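Speaker notes: Reading rooms and quiet furniture
Regional Libraries Day, Fernton
Friday, October 11, 2024
Speaking time: 70 minutes with questions

Opening

Thank the hosts at Fernton and the staff of the Hastness branch, who kept the survey going through the spring. State the subject plainly: how the choice and placing of tables affects the way a public reading room is used. The talk does not cover shelving, lighting or opening hours. Those who want the lighting paper may ask for it at the desk.

Slide 1. Background

The Bramside library reopened in May after its ground floor was refitted. The old room had long tables in two rows, with chairs on both sides. Readers had told the service for years that they disliked sitting face to face with strangers. The refit gave the service a chance to try three layouts before settling on one.

Pause here. Ask who has refitted a room in their own branch, and take one short answer only.

Slide 2. What was recorded

Staff noted 1,832 visits to the reading room. For each visit they wrote down the table chosen, the length of stay and whether the reader moved seat. No names were kept. The sheets were checked each evening by the duty librarian — a dull task, done well, and it should be acknowledged.

Slide 3. Main findings

Readers who sat alone at a small table stayed longer than those at a shared one. The seats nearest the door were taken last, even on busy afternoons. Parents with young children preferred the corner by the returns desk, which had been planned for newspapers. The newspapers have now been moved.

Chairs with arms were asked for by name in 10 of the written comments. If pressed on cost, say that figures will be in the full report and move on.

Slide 4. The Swai branch

Swai has a smaller room and nine tables. It could not follow the Bramside plan and should not be judged against it. Its staff turned the tables a quarter of the way round, so that readers look towards the garden wall. Complaints about noise fell over the summer. Be careful not to claim that the one caused the other.

Slide 5. Surfaces

Pale tops were preferred to dark ones in both branches. Print is easier to follow against them and pencil marks are found and cleaned sooner. Stress the value of open space in the middle of a table, with smaller things kept to the sides.

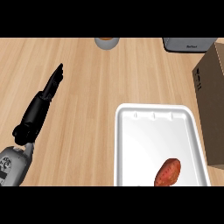
Itsuki Arai wrote after the May meeting that pale tops are pleasant in winter but tiring beside a south window, and that any branch with strong sun ought to test a darker finish first. The point is accepted and will be added to the guidance.

Slide 6. Requests to branches

Ask each branch to draw its present layout on one sheet and send it to the Hastness office. Measurements may be taken by pacing. Branches that have no separate reading room should send a plan of the main floor.

Questions

Likely topics are wheelchair access, sockets and the fate of the old Bramside tables. On the last, two have gone to the local history room and the rest are in store. Repeat each question into the microphone before answering.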